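Laltero Community Help > Teaching and Demonstrations

Gripper replays my demo but lets go too early

Posted by cheema_bench

I'm teaching an arm to pick up small desk stuff (marker, glue stick, red cube) and drop each one in a bin. I drive it by remote control from the Zustora handset, record, then play the recording back. The arm goes to the right spot every time. The fingers open while it's still on the way to the bin, so I am now the owner of a very expensive machine for throwing markers.

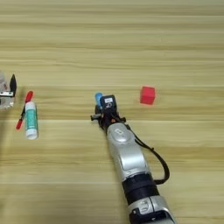 I've recorded 12 demos and 9 of them do it. Speed is at the default. When I guide the arm by hand instead, it grips fine, but then my elbow ends up in the recording somehow and the path looks like a drunk signature. What am I missing?

Wulan Sitompul

Check whether the arm and the gripper are being saved at the same rate. On the handset they're two separate streams, and if you start recording before the gripper wakes up, its stream begins late and playback shoves it forward to fill the gap. Open and close the fingers once, wait 2 seconds, then hit record. Your three good demos are probably the ones where you fidgeted first.

Also, don't let go of the trigger while you're thinking. People ease off without noticing, and the recorder writes it all down – it has no sense of tact.

For hand guiding, hold the arm below the wrist and keep clear of the cable loop. Tugging on that will bend a path faster than any elbow.

toolshed_1332

same thing happened to me, i reinstalled everything and it went away. then it came back. i do it by hand now, as in my own hand

Cliltutwood

What Wulan said, plus trim the start of each demo before you save it. There's some dead time at the front of every one of mine, mostly me looking for my glasses. Old recordings can be fixed that way too, if you line up the first finger movement yourself. It's dull work and the menu for it is under Export for reasons known only to Laltero.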